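Open Day at Bivedgate

Posted 5 Dec 2020 in Short Stories

The bus dropped me at the wrong gate. Of course it did. Twenty minutes along the fence in my good shoes, bag banging on my hip, and then a kid in a yellow vest waving me in like a plane. 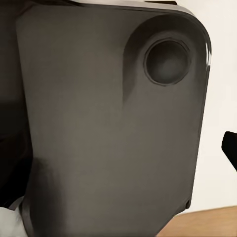

"You're here for the robot?" the kid said.

I said I was here for my sister. She worked nights at the Pondavov building, second floor, and she'd put my name on the list back in July and then not mentioned it again until last night. You're going, she said. I can't, they've got me on shift. You go and tell me what they say.

So. A sticker with VISITOR on it. A paper cup of coffee, too hot. A hallway with carpet tiles, one of them lifting at the corner, and everybody stepping over it the same way, left foot first.

They had us in a room with folding chairs. Sixty people maybe, most of them in coats. Some from Huerta, you could tell by the lanyards, green, and they all sat together and didn't laugh at anything. Two school groups. A man with a baby asleep on his chest. I got a seat on the end by the radiator and regretted it within a minute.

The woman giving the talk had a clicker that didn't click. She kept pressing it and looking over her shoulder. First slide, still the first slide. Then three at once. She said Trestov had been picked and packed by hand for nineteen years and she said it like somebody reading off a birthday card. Trestov was the parts line. My sister's line. Small stuff, caps and clips and springs, into trays, trays into boxes, boxes onto the belt.

"On a good night shift," the woman said, "the team does 1,143 trays."

Team. I wrote it down on the back of my bus transfer. 1,143. I didn't know if that was a lot. My sister has never once told me a number. She tells me about her wrists, and the vending machine, and who's getting divorced.

"And in testing," the woman said. Click. Click. "In testing, the arm has done 2,170."

One of the green lanyards wrote that down too.

Then they walked us through in tens. I was in the fourth ten and we waited by a door with a window in it, and nobody could see anything throgh the window except the back of the third ten. A boy asked his teacher if it would have a face. The teacher said no. He asked if it would have a name and she said she'd find out, and I could see she wasn't going to find out.

Inside it was quiet. I hadn't expected that. I'd thought hissing, clanking, something off the TV. It was a hum and then a small tap, and a hum, and a small tap. A table. An arm. A tray on one side and a tray on the other. It went over, it came down, it closed on a clip, it went back. Tap.

The kid in the yellow vest had come in with us. Turned out he ran the thing. He stood next to it with one hand on the red button the whole time, casual, like a man leaning on his own car.

"Any questions," he said.

How fast can it go? Faster than this, they'd slowed it down for visitors. Can it hurt you? Not at this speed. Does it ever drop one?

"Sure," he said. "Watch."

And we watched, ten of us, leaning in, and it didn't drop one. Hum, tap. Hum, tap. The baby man in front of me was swaying without knowing it, right in time. I counted to forty and lost my place and started over.

"It will," the kid said. He'd gone a little red. "It doesn't like the springs."

I knew about the springs. That one I did know. My sister at the kitchen table, showing me with a paper clip she'd pulled half open — you don't pinch them, you roll them, see, you roll them off the side of your thumb or they'll jump. She'd done it so many times her thumb did it while she was asleep. I've seen it. On the couch with the TV going, thumb rolling against nothing.

"You should roll them," I said.

Everybody looked at me.

"The springs. You don't pinch. You roll them off the side." I held my thumb up. Stupid. My ears went hot, radiator hot. "My sister's on Trestov. Nights."

The kid looked at my thumb and then at the arm, up at the top part, where it bent. He took his hand off the red button, remembered, put it back.

"Which side?" he said.

"What?"

"Of the thumb. Which side."

I had to think. I had to do it in the air a couple times with everybody's coats rustling. "Inside. Toward the finger."

He nodded. He got a pen out from somewhere and wrote it on his own wrist, small, below the cuff. Then the teacher with the fifth ten was knocking on the glass and we had to go.

There was a table with cookies by the exit and a sheet you could sign. Number 556 on my sticker, for the prize drawing, a tote bag or a bigger tote bag. I didn't win. I took two cookies in a napkin for her and got the gate right this time, and the bus came early so I had to run for it anyway, holding the napkin out in front of me like an egg.

She was up when I got in. Hair wet, uniform on already, one shoe.

"Well?" she said.

I gave her the cookies. I said it was quiet. I said it was slower than you'd think, they slow it down for company. I gave her the transfer with the number on it and she turned it over and read the bus side first and then the other side.

"That's us?"

"That's you. On a good night."

"Huh," she said. She ate half a cookie standing up. "What's it get?"

I was looking for her other shoe. It was under the chair, where it always is, and I got down on my knees for it and took my time.

"It can't do springs," I said.

"No," she said, and put her foot out for me. "Well, they jump."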